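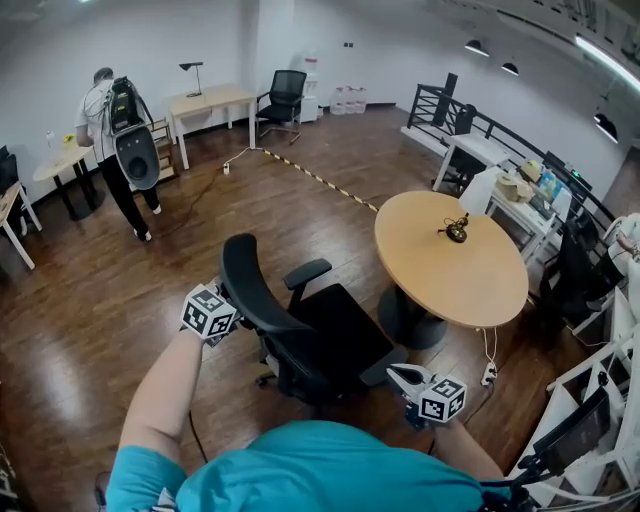
Where do the chairs go at the end of the day? Back under the desk they came from, with the backrest facing out and the wheels clear of any cord.

FOR IMMEDIATE RELEASE
July 28, 2019

Kivi Opens Its Upstairs Office, Chairs Included

Kivi, the shared workspace run by Drondeck, has opened its upper floor to members after a long search for desks that match. The search ended in a draw. Some desks are light wood with white legs, others are white, the round tables are light wood with dark ones, and the chairs are black mesh and go wherever they please.

"We bought chairs with wheels and were then surprised to find them all over the building," said Saulius Vaher, who manages the floor. "So there is now a tidying rule. It is one page long. The first draft was 9."

The rule asks members to roll chairs home before leaving, keep lamps on the tables they came with, and step over the striped cable cover that crosses the wood floor. Rolling a chair over it is allowed but will be heard downstairs. Spare water jugs live along the wall by the dispenser, and whoever finishes one is expected to fit the next. Heino Kairys has offered to show people how, and would like it known that he offered once.

Membership on the upper floor is open to teams of up to 72 people across all shifts, although anyone planning to bring the whole team at the same time should call first. Desks can be booked by the half day. The balcony railing is not a coat rack.

The round tables cannot be booked. Italo Monti, who handles reservations, describes them as "for coffee, or for meetings that should have been coffee."

Tours start at the front desk at 2 p.m. Press questions go to Todor Kovačević at Drondeck, extension 484. Please let it ring; his chair may be in another room.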